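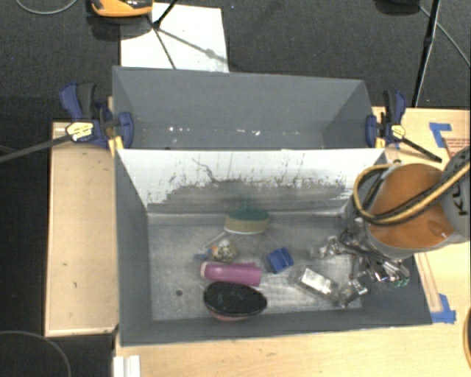
Gray bin with divider, front compartment in use for small household items.

Ruteck Two-Section Bin

The Ruteck is an open bin for the small things of a house which have no drawer of their own. A divider panel runs the long way and makes two sections, a wide one in front and a narrower one behind. Brushes, bottles and small wrapped items go well in the front. In the rear we advise to keep flat or thin things, for example cloths or spare bags.

The bin has no lid, so you can see from above what you have and take it with one hand. It stands on a table, a bench or a low shelf.

The white divider will show scratches and gray marks after long use. These marks do not change how the bin works. Please wipe it with a damp cloth and mild soap, and do not use steel wool. Dust and crumbs collect in the rear section, so empty it from time to time.

Item number: 122
Sections: 2
Color: gray, white divider
Spare divider: sold separately, order with item number 400

Orders before May are sent from our store in Prollcombe. For larger quantities, please write to Kerttu Hakala at Lehtinen and tell her how many bins you need and the delivery address.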